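3.2 The table and its surface

It may seem odd to give a whole section of a paper on household sorting to the table, and we did wonder, while drafting, whether anyone would want to read it. We came around to the idea during the first weeks at Cukum, where the people who came in to sort buttons, cutlery, and folded cloths for us kept talking about the table before they said a word about the things on it. They ran a palm over it. They asked if they could lean on it, and if it scratched, and one woman told us very kindly that she could never fold napkins on a table like that at home because she would lose track of the corners. A good deal of what we report in Section 5 goes back to those remarks, so we would like to spend a little time here on the surface itself and on how we came to settle on it.

Earlier work under the Nistovura project used whatever table the household already had. This has a great deal to be said for it, and we remain fond of the approach, but it left us with oilcloth, tile, dark varnish, a quilt on one occasion, and no good way of telling whether a person placed the spoons along a line because spoons like to be in lines or because the tablecloth had a stripe in it. When Busisiwe Engelbrecht went back through the 843 sorting sessions from those visits, she found that edges, seams, and printed patterns had a way of turning into borders between piles. People would happily use a crack in the wood as a fence. We wanted to see what they would do with no fence on offer.

For the present study we therefore looked for a surface with as little going on in it as we could manage: pale, smooth, and without grain, seam, or print (Figure 2). White was an easy choice in the end, although we spent longer on it than we care to admit. A dark top shows lint and crumbs from cloth, and these small bits can serve as landmarks just as well as a stripe can. A glossy top picks up the window. A matte white top still has some life in it, as any pale surface does, with the tone drifting a little toward gray from one part to another, and we would ask readers to keep that in mind when we describe the surface as unmarked.

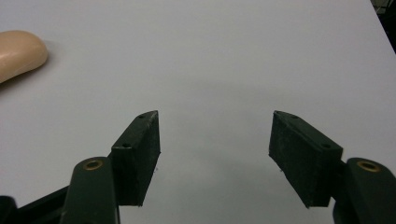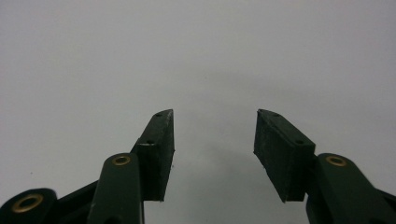
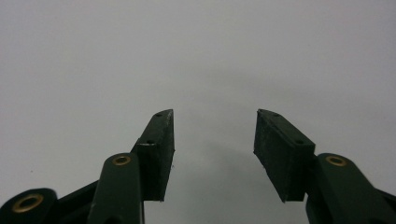 Figure 2. Three views of the plain, pale surface.

Participants sat or stood as they pleased, and we let them move around the table freely. The items came to them in a shallow tray, handed over by whichever of us was nearest, and were never laid out beforehand. We had tried laying them out at Golham in the pilot, in what we thought was a pleasant jumble, and it turned out badly: people read our jumble as a first attempt at sorting and set about improving it, politely, as guests do in someone else's kitchen. With the tray, the first item to touch the table was always the participant's own choice, and so was the spot where it landed. We have come to think of that first placement as the most telling moment in a session. A button put down near the body tends to gather its fellows in a row going away from the person, while a button put down far off tends to become the middle of a heap.

Between sessions the top was wiped with a damp cloth and left to dry, and the tray was refilled from the stock of 2,000 small household items we had bought secondhand through Oprea, a clearance shop with a very patient owner. We replaced chipped or sticky pieces as we came across them. Tape, place mats, and pencil marks were kept off the table throughout, even on the Friday when we badly wanted somewhere to rest a ruler.

Lighting deserves a word as well. We used the ordinary ceiling lights and closed the blinds on bright afternoons, because a patch of sun on a white table is as good as a drawn circle, and two people in the April sessions used one as exactly that, moving their teaspoons along as it crept toward the wall. We have kept those two sessions in the data set with a note beside each, and we return to them in Section 5.3, where the question of borrowed borders comes up again.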